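January 19, 2022
Millham, back bench. Plastic tableware, continued from the October pages.

Read the October pages again before starting and I don't agree with half of what I wrote. "Stacks well" is there twice with no note of what was stacked on what. "Colours hold up" is there too, and I can't find which light it was judged in. Treat both as not done.

What we are supposed to be deciding: whether the Hillo set is good enough to recommend for the nursery kitchens, or whether they should stay with the Urrego stuff they have. The Hillo leaflet says the pieces nest, don't stain, don't tip and can be told apart at a glance by small children. Four claims, and the only one I would have signed before today is the last.

Washing. The set has now been through 40 cycles on the ordinary programme. The leaflet promises 200. We are nowhere near that and I would rather we stopped quoting their number in our own notes as if we'd seen it. At 40 the plates look the same as the spare plate kept in the drawer. The cups don't, quite. There is a dullness low down between the ribs that I can feel with a thumbnail and can't rub off. Could be scale from our water, could be the surface going. Vinegar overnight on one cup, look tomorrow, and if it comes off I'll withdraw the complaint.

Also the ribs hold water. Every cup that comes out of the rack upside down has a drip line in each groove, and when you turn it over it runs down your wrist. Not a fault you'd write to anyone about, but the Urrego cups are smooth and don't do it. On the other side, the ribs do help with grip when hands are soapy. I tried to make myself drop one and it took some doing.

Staining. Tomato sauce left 3 hours, then a normal wash. Pale mark in the spare bowl, gone after a second wash. Turmeric left the same time, mark still there after 2 washes, fainter. The leaflet says "stain free", so that is wrong on the face of it, though I don't know of any plastic bowl that would pass turmeric and it seems mean to hold it against them. What does bother me is that the deep colours hide it. On magenta you need to tilt the bowl to the window to find the mark at all. On lime it is obvious. If the kitchens are choosing by how clean a thing looks at the end of a shift, the dark colours will win and may well be the dirtier ones. Want this written up properly whatever else we say.

Tipping. I have doubts about the way we were doing this. The October method was to nudge the cup with a ruler until it fell and write down whether it seemed easy. That tells you about the person holding the ruler. Today I used the wedge board and raised it slowly with the cup standing empty, then again with water to the lower rib. Empty, it slid before it tipped on bare board. On the cloth it tipped before it slid. So the answer depends on what's under it, and the leaflet doesn't say what was under theirs. My guess is something slippery.

Once over, the cups roll in a curve because of the taper and come back round towards where they started, more or less. On the cloth they hardly go anywhere. I rather like that. Children's tables don't have cloth on them, though, so it's of no use to us.

The cloth. Flisora green, the heavy one. I was against it when we bought it because I thought it would flatter everything put on top. I still think so. Any bright plastic looks smart on dark green, and if we show the kitchens this set laid out on it we are selling it for Hillo. The canteen tables in question are speckled cream laminate. Someone please find an offcut. Until then I don't want remarks on colour going into the summary, and that includes mine below.

Second thing about the cloth: it sheds. Found fluff in the rack after the last wash and spent far too long wondering if it was the sponge. Shake it outside before the next run, and not over the rack.

Telling the pieces apart. No trouble by colour, as expected. By shape I'm less happy. Looking straight down from standing height, a bowl and a plate of the same colour are both a coloured circle, and you go by the shading on the inside. We had the same trouble sorting them into the crates, where I twice reached for a bowl and came up with a plate. A child wouldn't care. A person clearing in a hurry might, because the crates only take the plates one way round.

The small bowl is a puzzle. It doesn't seem to belong to any serving size the kitchens use. Too small for pudding, too open for sauce. The leaflet calls it a "snack bowl". Put fruit in it and it looks full very quickly, which I suppose might be the idea.

Smell. Nothing after washing. Some when new, which went off in the first few days on the open shelf. The Urrego ones were worse when new if I remember right, but I didn't write it down at the time and so it doesn't count.

Price I am leaving out until we have a quotation with delivery on it. The last one had the plates at one price on the first page and another on the second.

To do:
Vinegar cup, look tomorrow.
Cream laminate offcut.
Turmeric on blue and on purple, same time as before, then photograph each by the window.
Wedge board on laminate when we have it.
Ask Hillo what surface they tip on. Not expecting an answer.
Decide if "nests" means bowl in bowl or bowl on plate, because we've been using the word for both. 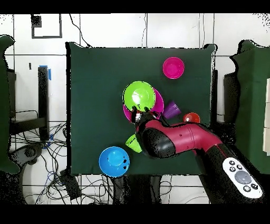

Nesting is the claim I trust least, and the last item on the list matters more than I thought when I wrote it. Bowl in bowl I have no quarrel with, they drop in and lift out. Bowl on plate is another matter, as the plate has nothing in it to centre the bowl, so it rests wherever it was put. The lime bowl is only partly on its magenta plate, with the pink rim showing to the right and at the lower left, and carried across a canteen like that I would not bet on it. It doesn't look wrong either, that's my objection: you could set a whole row down like it and think them stacked. I'd want a raised ring on the plate before I'd let the word "nests" through. Same sort of worry with the blue bowl at the corner, rim out past the front edge of the table, because that is just the height and place where a sleeve catches it. There are a couple of small dark specks inside that one as well. I'm not calling them stains and I'm not calling them fluff until someone has wiped it with a white cloth and looked at the cloth. Add to list. Our summary should say "bowls nest in bowls" and stop there, and if Hillo want the rest of it they can send us a plate that does it.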